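## 4. Bench rules: before, during and after a run

Applies to every tabletop arm on the Claken floor, old benches and new. Read sections 1 to 3 first (power, network, fixing down). If you skipped them go back. Section 5 is the gripper, don't start that until the sign-off at the end of this one is done.

Words used below:

- **Bench** – the table the arm is bolted to, plus whatever is pushed up against it.
- **Keep-out** – the floor strip marked in tape. Goes all the way round, including the side you never use.
- **Operator** – one person. Holds the stop button. Does nothing else.
- **Second** – the other person. Loads the table, writes the log.

### 4.1 Clearing the space

1. Arm off. Not paused, off. Check the light on the controller as well as the screen.
2. Walk the full keep-out strip. Chairs go back behind the tape, wheels and all. A chair that rolls in mid-run counts as an entry and you log it.
3. Bags, coats, drinks, laptops: off the bench and off any table touching the bench. A drink for a person never goes on a bench, not even with a lid on.
4. Run your hand along the bench edge. Anything clamped there that isn't on the bench sheet comes off.
5. Look up. Lamps and hanging leads are inside the reach on some benches and the software doesnt know about them.

> **Note.** Two tables side by side are two tables. If the arm is set up for one, the limits are drawn for one. Objects that end up on the neighbouring surface are out of bounds, the arm must not be sent after them. Stop, fetch by hand, restart.

### 4.2 Cables

Most of our stops last winter were cables. Not crashes, cables. So:

1. Move the arm by hand (brakes released, see 3.6) to its furthest reach on each side. Watch the cable loops at the wrist the whole way.
2. A loop should be slack at full reach and still not brush the table at the lowest pose. If it does both, leave it alone.
3. Too tight: let out slack at the second tie, never the first. The first tie takes the strain off the connector.
4. Too loose: take it up at the same place. Soft ties only. No tape on moving joints.
5. Turn the last joint a full turn each way, slowly. Listen. A creak is the sleeve, a click is the plug working loose.
6. Leads that run along the table go to the back edge and down. Not across the front where the Second is loading.

**CAUTION: never tuck a loop under a bracket to tidy it up. It holds until the arm turns the other way, then it pulls the plug out under load.**

### 4.3 Laying out objects

Household object sets, so bowls, plates, cups, fruit and so on. Same rules for parts trays.

1. Start from the layout card if there is one. No card, make one: pencil sketch, initials, clip it to the log.
2. Put down large flat things first, then bowls, then small stuff. Small stuff under the arm gets forgotten so place it last, and with the arm parked.
3. Leave a gripper's width between objects unless the task is clutter. For clutter tasks write CLUTTER at the top of the log or somebody will tidy it for you.
4. Nothing over a bolt hole. Round things settle in them and the pose is off every time.
5. Bottles: caps on and tight. Empty unless the task sheet says filled.
6. Real food is allowed for one shift only. Then bin. Plastic fruit gets wiped and goes back in the crate.
7. No glass. See-through plastic is OK but tell the Operator, it's easy to lose sight of against the table.
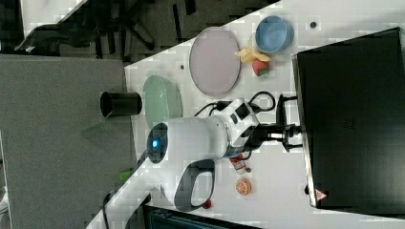

Once the table is laid out, both people read the layout back aloud, left to right from the Operator's side. Takes a minute. Do it even for a table you did ten minutes ago. What you are checking for is things close in to the arm's own links, which the wrist can't see and the Operator often can't either.

If something has tipped or rolled, the rule depends on the task:

- **Fixed layout:** stop, reset to the card, start the run again with a new number.
- **Free layout:** leave it if it's inside the limits and not touching the arm. Make a note.
- **Anything off the table:** always stop. No exceptions for soft items.

### 4.4 Labels and lights

1. Warning stickers stay on, and stay readable. If one is peeling get a new one from the drawer under the Edov cabinet. Do not trim them to fit.
2. Never cover a status light with tape, even if it's glaring into a camera. Turn the camera.
3. Light colours differ between makers. The card on the controller says what each colour means *for that arm*. Don't go from memory if you normally work on another bench. Blue on one is not blue on another.
4. No light at all: treat as live. Power off at the wall, tag it, tell Malou Thoroddsen.

### 4.5 Start-up, every time

1. Operator stands where they can see the whole table and both ends of the strip. If you can't see both, you are in the wrong place.
2. Press stop. Check it stops. Release.
3. Speed to the lowest setting. The Tallov panel remembers the last user's speed, so look at the number, don't assume.
4. Second steps out behind the tape and says "clear". Operator says "clear" back.
5. Home move at low speed. Watch the elbow, not the gripper. The elbow sticks out further than people think and it's what catches screens and stands.
6. One dry pass of the task with the gripper open, above the objects.
7. Speed up to working. Limit for shared rooms is on the bench sheet. Go no higher because the room happens to be quiet.

**CAUTION: if the arm and a screen or stand are within reach of each other, the screen is an obstacle and must be entered in the limits before step 5. "It missed last time" isn't an entry.**

### 4.6 During the run

- Operator keeps a thumb on stop. No phone, no log, no chatting over the shoulder.
- Hands over the table only when the arm is stopped AND the Operator has said so.
- Visitors behind the second line, not the first.
- Stop if: new noise, new smell, a cable snags, an object jams in the gripper, someone you don't know walks in. Or you just don't like it. You never have to justify a stop.
- Jammed object: power off, then open the gripper with the hand key. Don't pull. Fingers go on the object, never between the jaws.
- Swap Operator on the hour. The buzzer is there for that, please stop muting it.

### 4.7 Resetting after a stop

1. Find out why it stopped. If you don't know why, that's the answer, write "unknown" and ring the desk.
2. Photograph the table before touching it.
3. Reset the objects. Check cables again, 4.2 step 5 at least.
4. Start from 4.5 step 1. All of it. Not from step 5.

Same fault twice in a shift and the bench is closed untill someone from Thygesen has been.

### 4.8 End of shift

1. Park the arm in the folded pose. Gripper open, nothing held.
2. Objects off, counted against the crate list. Missing ones are usually under the base or behind the leg of the next table.
3. Wipe the table with a damp cloth. No spray near the joints, spray the cloth.
4. Cables: look for flat spots and shiny patches. Either one goes in the log.
5. Power off at the controller, then the wall. In that order.
6. Stop button pressed in and left in.

### 4.9 Log and sign-off

One line per run. Run number, initials of both, layout card, stops, reason. Pen. If you run out of columns use the back, don't write smaller.

New operators: 2 supervised shifts, then Malou signs. Signing each other off doesn't count, and yes she does check. Anyone away since before December does one supervised shift again.

Sticker part no. for reorder is 117. Crate lists are on the inside of the lid. If a rule here disagrees with the bench sheet, follow the stricter one and tell the desk so it gets fixed.

Next: section 5, gripper pads and hand key.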